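Cleaning your Clelteo wall ledge: frequently asked questions

How often should I wipe the ledge?
Once a day is plenty in a home bathroom. In a shared washroom, wipe it whenever water is standing on it.

What can I use on it?
Warm water and a drop of dish soap. Skip scouring powder and anything with bleach.

Do I need two cloths?
It helps. Keep one for the flat part and a small folded pad for the corner where the ledge meets the panel. Push the pad in with your fingertips and work along the joint – droplets left there dry into a chalky line.
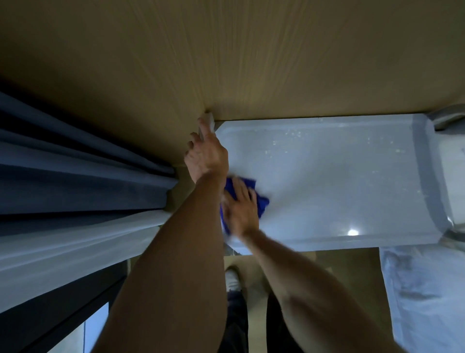 Harvey Cloutier wrote in to say that he does the corner first and the flat part last, so that whatever runs out of the joint gets picked up in the same pass. Either order is fine with us.

Can I leave water on the wood-grain panel?
Dry it the same day, especially along the bottom edge. Wipe with the grain.

The chalky line is already there. Now what?
Mix one part white vinegar with 8 parts water, hold a damp pad on the line for a minute, then rinse and dry.

Where do I get spare end pieces?
Order part 465 from the Zollden store. The parts desk is closed on Saturday.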